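April
Posted by inkdrawer

Speaker notes: Do you need to pay for backup? (talk for the digital art meetup, evening session)

Start when the stragglers sit down. Say the slides will be online. Ask who has lost a drawing. Ask who has lost a folder. Wait for the groans.

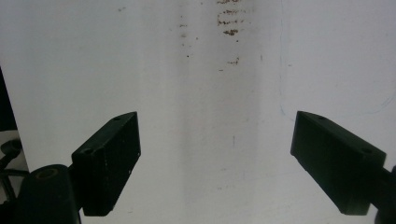
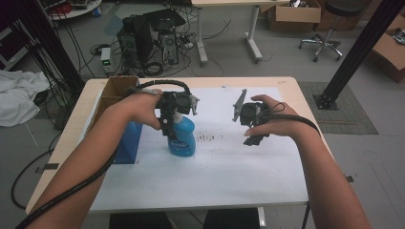 Hand-held grippers: one up close, and a pair at the table.

OPENING

I draw for fun and take a few commissions. I don't work in computers, and I'm not selling anything tonight. I spent most of the winter trying out backup programs on my own files because I was tired of reading reviews that all had the same coupon code at the bottom.

My test folder had 244 finished drawings in it, plus the layered originals, plus a pile of brushes I will never use and can't bring myself to delete. Everything lives on an old laptop named Ivo. Ivo has a cracked hinge and a fan that sounds like a hair dryer. (Pause, somebody always has the same laptop.)

SYNC IS BEING SOLD AS BACKUP

Go slowly here. Most of the questions last time were about this part.

Sync means the folder looks the same everywhere. If I delete a file on the laptop, the service deletes it on the tablet too. If a drawing gets saved over with a blank canvas, the blank canvas gets copied very quickly and very well.

Usard calls its service "total protection" on the front page. I read the help pages. Deleted files stay around on the free plan for five days. After that they're gone. I don't notice a missing file in five days. I notice when a client writes in the spring asking for a bigger version of something I drew in the fall.

The paid plan keeps them longer. Fine. But then say so on the front page, in letters the same size as "total."

THE TEST

What I did: copied the whole folder, put it under each program, left it alone for a few weeks, then deleted a subfolder and tried to get it back on a different machine. Same subfolder each time. I'm aware this is one person with one laptop. If anybody quotes it as science I will be annoyed.

Usard: got everything back, but every file had today's date on it. If you sort your work by date, and I do, that's a lousy afternoon. Support told me this was expected. I asked who expected it. No reply yet.

Cumo: pretty app, friendly little progress circle. The circle reached the end and said done. It had skipped 55 files. No warning, no red mark. There was a log, three menus down, where each skipped file was listed as "busy." They were open in my drawing program when the backup ran, and Cumo never went back for them. I'd been picturing myself as covered that whole time.

Plain external drive, files dragged over by hand: got everything back, dates intact. Boring. Also only as good as my memory, and my memory is why I started on this.

(If running late, skip to the drawing program section.)

"BUT THE CLOUD IS SAFER THAN A DRIVE IN A DRAWER"

Someone will say this. I half agree. A drive in a drawer burns down with the drawer. My complaint is with the word "safer" when no one says safer from what. From fire, yes. From me deleting things at one in the morning, no. From a forgotten password or a card that expired, definitely not. I let a card lapse once on an old photo account and the warnings went to an email address I don't check. That was my fault. Still lost the photos.

THE DRAWING PROGRAM'S OWN AUTOSAVE

Show the settings window for Işık if the projector cooperates.

Işık autosaves, and people lean on that as if it were a backup. Look at where it saves: same disk, same folder as the program's temporary files. If the disk dies, both copies die together. And on my install it kept only two versions, so one bad save followed by another bad save and the good one is pushed out. You can raise the number. I raised it and the laptop got slower, so there's a cost, and you should try it before you believe me or the forum.

Also worth saying: a crash recovery file is for crashes. It's good at that. Mine has saved me plenty.

WHAT I DO NOW

Don't present this as advice. It's what I can stand to keep doing.

– One external drive, plugged in after I finish a commission, unplugged again afterward.
– One paid online copy. I went with Usard in the end, dates and all, and I grumble every time it renews.
– Flat exports of finished pieces, in a plain format, because I don't trust any layered format to open in ten years.
– Every so often I pick a random old file and try to restore it on some other machine. It takes about 5 minutes. If it takes longer, something is wrong and I'd like to know that early.

QUESTIONS I EXPECT

Is free okay? For sketches, sure. For paid work, read the deletion page first. Search the help site for the word "retention."

What about the upgrade offer that came with the new laptop? It's a trial. Look up what happens to the files when it ends. I couldn't find a clear answer for mine, so I turned it off.

Which one would I buy? I'd buy the drive first and argue about the rest later.

Remind people to take their own chargers home. Last month's are still in the box by the door.

Recent posts
– Tablet pens I stopped buying
– Why my commission list is closed again
– Işık brush packs, sorted by how often I used them
– Do color profiles matter if you never print?
– Speaker notes: pricing a sketch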